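Prilldale Kart Results Archive
README and data card

Contents

The archive holds lap times, grids and finishing orders from club and regional kart meetings at the Prilldale circuit. It covers 21 meetings and 493 driver entries, in 166 separate sessions. A session is one timed outing for one class: practice, qualifying, a heat or a final.

Igor Doležal maintains the files. Corrections go to him, with the meeting code and the session number in the subject line.

Files

meetings.csv has one row per meeting, with the meeting code, month, track layout and a short weather note.
sessions.csv has one row per session, with class, session type, scheduled laps and completed laps.
entries.csv has one row per driver per meeting. Kart number, class, chassis maker and engine type are filled in where the entry sheet gave them.
laps.csv is the large file, with one row per lap per kart.
penalties.csv lists time penalties, position penalties and exclusions, with the rule number cited by the stewards.
notes/ contains plain text notes by meeting. Not every meeting has one.
pictures/ contains pictures used in these pages.

All CSV files are UTF-8 with a header row. Times are in seconds with three decimals. Empty cells mean the value was not recorded. A zero is a real zero.

Where the numbers come from

Lap times were exported from the timing computer at the end of each meeting. The older meetings used the Kouris loop under the start line, and the newer ones use the same loop with a replacement decoder. The change came between meetings P11 and P12. Times on either side of it should be comparable, but the older decoder rounded to two decimals, so the third decimal is always 0 in meetings P01 to P11.

Grids and penalties were typed in from the paper sheets. Two people read each sheet against the screen. Where the sheet and the timing export disagree on a kart number, the sheet wins and the row is marked in the column "edited". 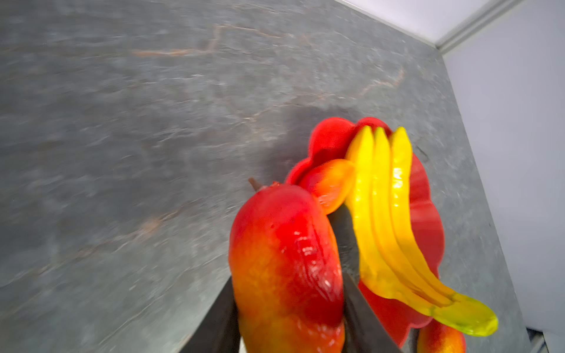 Mango and red bowl with a scalloped rim. pictures/mango.jpg

Track layouts

Prilldale has been run in 2 layouts. The long layout uses the Pellinley hairpin and the back straight. The short layout cuts across before the hairpin and rejoins at the fast left. The column "layout" in meetings.csv is either L or S. Do not compare lap times between them, and check the layout before averaging anything by class.

The December meeting was run on the short layout throughout – the printed program says long, and the program is wrong.

Classes

Cadet, Junior, Senior, Senior Heavy and Shifter. Senior Heavy was run together with Senior at several meetings and scored separately. In those sessions the "position" column is the position on the road and "class_position" is the one that counts for points. Shifter appears only in the newer meetings.

A driver who moved up a class keeps the same driver_id. A driver who entered two classes at one meeting has two rows in entries.csv.

Known problems

P04, session 6: the loop missed most of the field on lap 3. Those laps show up as a single lap of double length. They have been left as exported and marked "suspect".

P09: the Junior final was red-flagged and restarted. Both parts carry the same session number and are told apart by the column "part".

P14: two karts swapped transponders between the heats and the final. The final has been corrected, the qualifying session has not been checked.

P17: no penalty sheet. An empty result in penalties.csv for this meeting says nothing about how many penalties were given.

Wet and dry sessions are marked only at meeting level, in the weather note. If it rained after lunch, the note says so, but it will not tell you which sessions were run on wet tires.

Loading

The Plustwood scripts in tools/ will read all five CSV files and join them on meeting code and session number. They need nothing outside the standard library. Run check.py first. It prints any row whose session cannot be found and any lap shorter than the class minimum set in limits.txt.

If you use a spreadsheet, import kart numbers as text. Some have a leading zero, and 07 and 7 were both on the entry list at P08.

Privacy

Driver names are not in the public files. Each driver has a driver_id that stays the same across meetings. Cadet and Junior entries also leave out the home club. Requests to remove a driver are handled by dropping the row from entries.csv and blanking the driver_id in laps.csv – the lap times stay.

Use

Free to use for non-commercial work with credit to the Prilldale Kart Results Archive. These are not official results. For championship points or a protest, ask the organizing club for the signed sheets.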